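October, late evening

Well, I got locked out again! I only ran down to put the recycling by the curb, in my slippers, and heard the door click behind me. The spare key was sitting with Ulla Honkanen across the landing, except Ulla was at her sister's until 5. So I sat on the stairs for 2 hours with somebody's old furniture flyer and read every word of it (twice).

Esko got home first, bless him. He had a look at the lock and said it was a Niren, one of the old ones they put in when the building was redone in 2000, and that the latch spring was probably tired. He went through his coat for Ulla's key ring, no luck, and then offered me coffee and some rye bread, so really I can't complain about the afternoon.

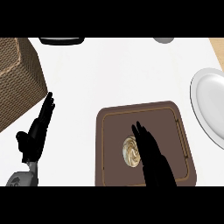
After supper

I called Lahtinen, the lock shop by the bus station, and a very patient woman talked me through it. They can swap the cylinder and keep the handle, or do the whole thing over with a Vokska, which costs more but doesn't lock itself when it swings shut. I said Vokska before she'd even finished the sentence! Someone is coming tomorrow morning before ten.

I also need three keys cut this time, one for me, one for Ulla, and one for my desk at work. Mom wants one too, come to think of it. Four, then. And I still haven't taken the recycling bag off the stairs.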